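4.2 Setting the table with small containers

The second group of chores concerns small containers that people keep on a tray: sugar, salt, spices and similar goods. We chose this group after the drawer chores of Section 4.1, where most of the errors came from the handle. A jar on a tray has a different difficulty. The object is light, the lid is often loose, and the tray itself can slide when the jar is pushed from the side.

We compare two control policies, which we call Plidska and Rerham. Plidska plans each grasp from a single view of the table and then executes it without correction. Rerham updates the grasp while the arm is moving. Both policies use the same two arms and the same limits on speed and force. Each policy was given 34 attempts, and the position of the tray was changed between attempts by a person who did not know which policy would run next.

An attempt was counted as a success only if the jar was upright at the end and its lid was still closed. We are aware that this rule is strict. In a home, a person would perhaps accept a jar which is a little bit out of place, but not one which has lost its contents on the table. Imani Nyamweya proposed the rule during our pilot work in February, and we kept it for all chores in this section.

Plidska failed in 14 attempts and Rerham in 3. The failures of Plidska were mostly of one kind: the fingers closed too high and touched the knob of the lid before they reached the glass. Rerham usually noticed the early contact and moved lower. In 2 of its 3 failures the neighboring jar was pushed, so the remaining problem is one of space between objects. The layout in Figure 3 shows how small this space can be.
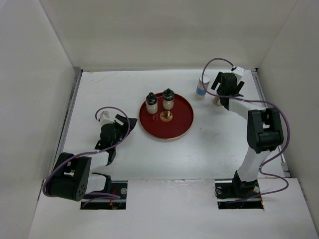 Figure 3. Workspace for the container chore, with two lidded glass jars side by side on a round red tray and one robot arm on each side.

4.3 Limits of the comparison

The results should not be read as evidence that such arms are ready for a kitchen. All attempts were made in our Gesthorpe laboratory under constant light, and the jars were never wet or sticky. We also did not measure how much time a person would need for the same chore. The Costigan protocol asks for this measurement, and we plan to include it when the chores are repeated with untrained users.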